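Speaker notes: "The Glass Board Problem"
Hemmin office fit-out evening, September 19, 2019
Slot is after the coffee break. Keep the coat off the lectern this time.

Open with the question, no greeting. Who has a glass board at work? Wait for hands. Who wrote on it this week? Wait again. I expect fewer hands. If I'm wrong, say so and move on, don't fight the room.

My position, so people know where I stand: I don't hate glass boards. I doubt most of what gets said to sell them. I've sat in the meetings where they get picked, and the picking is nearly always done from a brochure, with the board shot from the side in soft daylight and one neat flow chart on it in blue.

Three claims I hear over and over. Take them slowly.

First claim: it never stains. Maybe. We put one in at Tillow in March and it did wipe cleaner than the old painted board, I'll give it that. But it wiped clean with the spray and the good cloth. With a sleeve or a paper towel it smeared, and people use a sleeve. Ask who in the room keeps the right cloth next to the board. Pause here even if it gets a laugh.

Second claim: it makes the room brighter. This one bugs me more. A shiny surface doesn't make light, it throws back whatever is already up there, and in most offices what's already up there is a long strip fixture nobody thought about when the board was ordered.

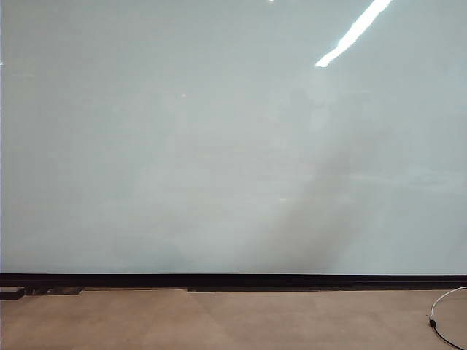
So the person at the end of the table loses a corner of whatever you wrote. Move them two chairs over and they lose a different corner. I've watched people lean left together to read one line of a budget. The supplier's answer was to dim the lights, and then we couldn't see our notes.

Matte glass helps. Ask for a sample, and ask for it big. A coaster-size piece in your hand tells you nothing. Stand it up in the real room with the real lights on, sit in the worst chair, and look at it for as long as your longest meeting runs. All right, half as long.

Third claim: people will think better in front of it. No idea where this comes from. I asked the sales rep for Rornen, the dealer we used, and was sent a page about "idea flow." I read the page. It had a picture of a plant on it.

(If running late, skip to Money.)

Side story, Mila project. Small team, 8 people, one meeting room. They wanted a whole wall in glass. I said try plain paper taped up for a month first and see where the marks end up. The marks ended up in a patch about as wide as a door, at shoulder height, near the power outlet. The rest of the paper stayed blank, top to bottom. They bought a small board and spent what was left on chairs. They still complain about the chairs, so don't oversell this one as a win.

Money. The quote for the full wall was 3,000 before fitting. Fitting was extra, and so were the magnets, which have to be the strong kind because ordinary ones slide off. Say the number, then stop talking for a second. People do their own math.

What I'd ask before signing anything:
Where are the lights, and can they be moved?
Which seat has the worst view?
What pens, and who buys them when they run out?
What's behind the wall it hangs on?

The last one sounds fussy. At Tillow the fitters found a pipe and we lost 4 days.

Likely pushback: "but it looks great when visitors come in." Fair. It does. An empty one looks especially good, and if that's what the board is for, then buy it for that and put it in the lobby.

Second pushback: projectors. Somebody will say you can project onto glass. Some boards are made for it. Ask to see it done with the blinds open.

Take questions from the back first, they never get a turn. Handout is on the side table, one page, printed both sides.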